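Washing and Caring for Dark Knits at Home

We use cookies to remember your preferences and to count visits. By continuing to browse you agree to our cookie policy. Accept | Manage settings

Charcoal, navy and black knits show wear sooner than lighter ones. Most of the damage happens in the wash.

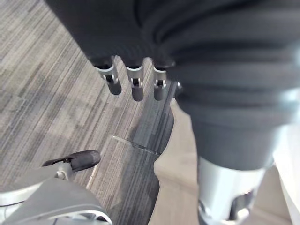
Start by turning everything inside out. The rubbing that makes a dark sweater look gray happens on whichever side faces the drum. Close zippers on anything else in the load, and keep towels out of it completely. A single towel can leave lint on six sweaters.

Use cold water and the shortest gentle cycle you have. If your machine lets you set the spin, keep it low. Mine goes down to 500 and I leave it there for all knits, cotton included.

Liquid detergent is better than powder for dark colors. Powder that doesn't dissolve leaves pale streaks, mostly along the seams and under the arms. If you already have streaks, rinse the piece again in plain cold water before you try anything else. Skip the fabric softener. It coats the yarn and holds on to lint.

Drying

Press the water out in a rolled towel. Don't wring. Lay the garment flat on a rack, pull the cuffs and hem square, and turn it over after a few hours. Keep it out of direct sun. I left a black cardigan on the porch rail one afternoon in July and one shoulder is still brown.

Pilling

Pills form where fabric rubs on fabric — inner sleeves, sides, and wherever a bag strap sits. Lay the knit on a hard surface, hold it taut with one hand, and work a fabric comb in one direction. Battery shavers are faster, but go lightly around ribbing and never over a seam. A disposable razor will do in a pinch on a flat, tight knit. Don't try it on anything loose.

Snags

Never cut a pulled loop. Push a fine crochet hook through from the inside, catch the loop, and draw it back. Then stretch the fabric gently both ways until the stitches even out.

Storage

Fold heavy knits. Hangers leave points at the shoulders that take steam to remove. Wash before you put things away for the season, even if they look clean, and use a cotton bag or a lidded bin. Cedar blocks need a light sanding every year — once the smell goes they do very little.

Mabli Gwilliam

Get new tips by email twice a month. Enter your address to subscribe. You can unsubscribe at any time.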